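Naststead abre à comunidade o seu planeador de movimentos para dois braços

13 de outubro de 2021

Já se pode descarregar a nova versão do Hou, o programa de planeamento de movimentos que a equipa da Naststead, em Girarville, tem vindo a escrever com muita paciência e, diga-se com carinho, com bastante café. Quem acompanha estas páginas lembra-se de que em maio demos conta de uma primeira versão, ainda tímida, que só sabia tratar de um braço de cada vez e deixava o outro à espera da sua vez, como quem aguarda à porta da cozinha. A que agora sai planeia os dois em conjunto, e a diferença nota-se logo na forma como as tarefas são escritas.

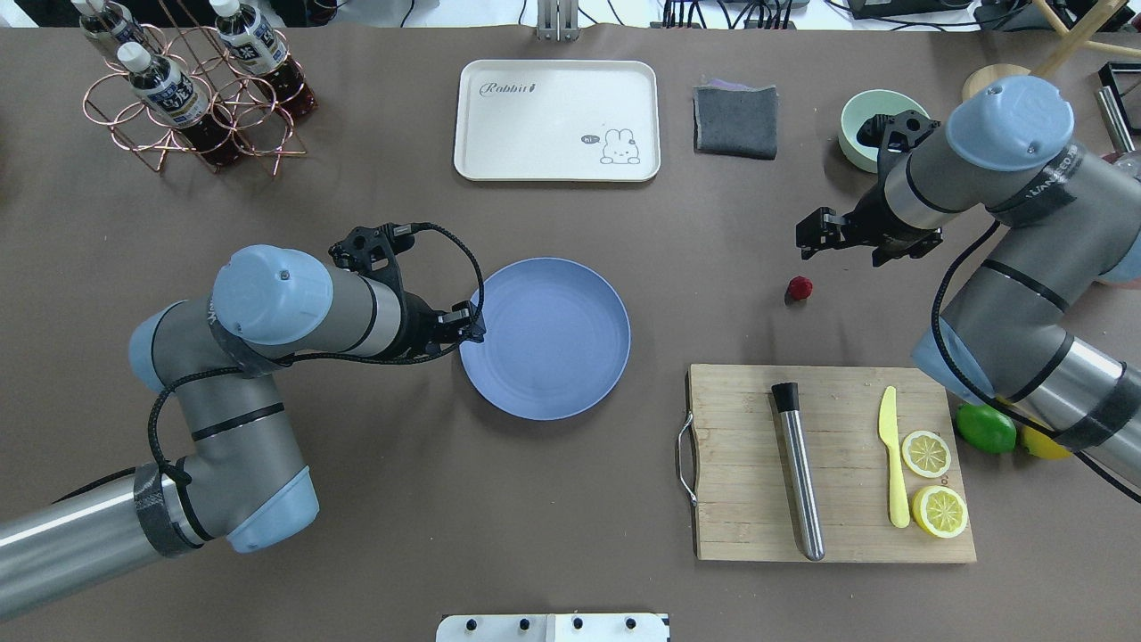 O planeador parte de uma ideia antiga, a de reservar o espaço antes de o ocupar. Cada braço pede ao programa um corredor livre até ao seu destino, e o Hou só o concede depois de verificar que o corredor do outro não o cruza no mesmo intervalo de tempo. Numa mesa cheia isto dá mais trabalho do que parece: com uma garra sobre a borda do prato azul e a outra voltada para uma framboesa pequenina, há ainda limões, uma lima e uma tábua de cortar logo ali ao lado do braço direito, e tudo isso tem de entrar nas contas. A versão anterior tratava cada objeto como uma caixa generosa, com tanta folga à volta que muitas vezes não sobrava caminho nenhum. A nova usa contornos mais justos junto das garras e guarda as caixas largas para o que está longe, o que poupa memória e, sobretudo, poupa recusas.

A outra grande novidade é o tratamento dos atrasos. Antes, se um braço demorava mais do que o previsto a fechar a garra, o plano inteiro ia para o lixo e começava-se do princípio (quem já passou uma tarde a ver isto acontecer sabe bem do que falamos!). Agora o Hou guarda as partes que continuam válidas e refaz apenas o troço afetado. Na bateria de testes que acompanha o programa, composta por 825 tarefas simuladas, ficaram 7 sem solução, e a equipa publicou-as todas, com os respetivos registos, para que quem quiser possa meter-lhes o dente.
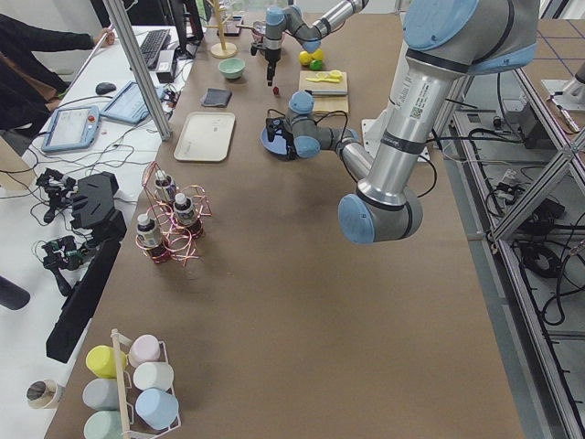
Também o módulo de perceção foi arrumado. Passa a receber imagens de mais do que uma câmara e a juntar as estimativas de posição num único mapa da mesa, com um valor de confiança para cada objeto. Quando esse valor desce abaixo do limite escolhido pelo utilizador, o planeador pede uma nova leitura antes de autorizar o movimento. O limite vem regulado de origem para um valor prudente, e a equipa aconselha a não lhe mexer nos primeiros dias.

O pacote traz seis tarefas comentadas, do mais simples pousar de um objeto até à passagem de uma peça entre garras, e um visualizador, o Altside, que mostra os corredores reservados a cores e permite recuar no tempo até 30 segundos. A documentação está em português e em inglês. Os ficheiros de configuração da versão de maio continuam a funcionar, embora convenha passá-los pelo conversor incluído, que assinala os campos que mudaram de nome.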